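News > Homeware > Product trials

Furketti bowl range goes through stacking checks ahead of spring release

January 2021

Tableware maker Furketti has begun stacking checks on its new line of colored bowls, which will be sold singly and in nested sets under the name Joseo. The work is being done at the company's unit in Protstead, and covers how the bowls sit inside one another, how much height a full stack takes up, and whether the colors can be told apart when only the rims show.

The last point matters more than it might seem. In a cupboard the user sees a column of narrow bands, with most of each bowl hidden by the one below it. Furketti's earlier line, Fajardo, used three shades of gray that looked much the same once stacked, and stores reported that customers often picked out the wrong piece. 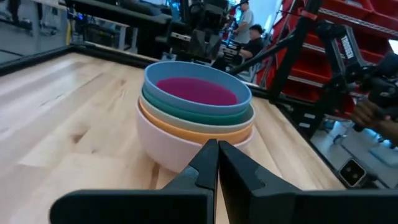
Five bowls nested on the trial table, with a blue bowl at the top and a pale pink one at the base.

Abimbola Abubakar, who leads product testing at Furketti, said the order of colors in a stack has not been settled. The current plan is to keep the stronger colors apart with a pale one between them, so that each rim has a lighter or darker neighbor. Teal over pale green over orange is one of the orders under review.

"A stack gets looked at far more than it gets used," Abubakar said. "It sits on a shelf all day. If the bands run together, people take the whole stack down to find one bowl, and that is when rims get chipped."

The checks follow a written sheet of 19 steps. Bowls are first set out singly on a wooden tabletop and looked over for marks on the rim and foot. They are then nested, lifted apart and nested again, with the order changed between runs. The sheet asks for a note on any bowl that sits at a tilt, any pair that sticks, and any rim that touches the wall of the next bowl before the foot has seated.

Sticking was the main fault in the samples received in November. Two of the bowls had walls so close in angle that they wedged together under light pressure and had to be twisted free. The supplier has since opened the wall angle by 2 degrees on the affected pieces. Abubakar said the change adds a little height to the full stack, but that it still fits under a standard cupboard shelf.

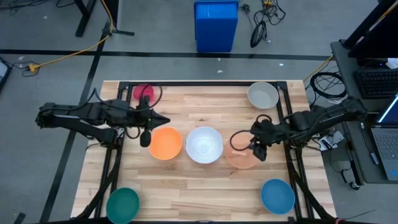
Spacing between the single bowls is also on the sheet. The company wants to know how much table area is taken up when a set is laid out for serving, with room for a hand between pieces. Early results suggest that a narrow kitchen table will take the set with little space left for plates, and the larger pieces may be offered on their own for that reason.

Glaze is the other open question. Furketti has asked for a matte outer surface across the range. Matte glazes can pick up gray lines from cutlery and from the unglazed foot of another bowl, and these lines show most on pale colors. Samples will go through 2000 nesting cycles before the glaze is approved, with an inspection every 20 cycles at the start of the run and at longer gaps after that.

Bowls that pass will be checked again after washing. Those that fail are logged with the color, the position in the stack and the cycle at which the mark was first noted.

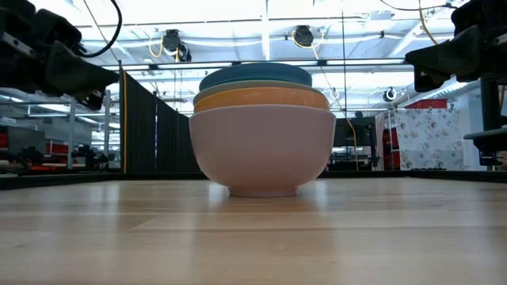 Stack height is measured from the tabletop to the highest point of the top rim. A stack that leans is measured on both sides, and the larger figure is used. The shipping carton will be sized from these numbers, with a card ring placed between bowls to keep the glazed surfaces apart in transit.

No price has been given. Furketti said the bowls will be offered to kitchen stores first, with direct orders to follow once carton testing is complete. Replacement pieces will be sold in every color - a request that came up often with the Fajardo line, where a broken bowl meant buying a new set.

A second batch of samples, with the revised wall angle on all sizes, is due at Protstead next.

19 shares | 2 comments

Contact the news desk | Copyright 2021 | Back to top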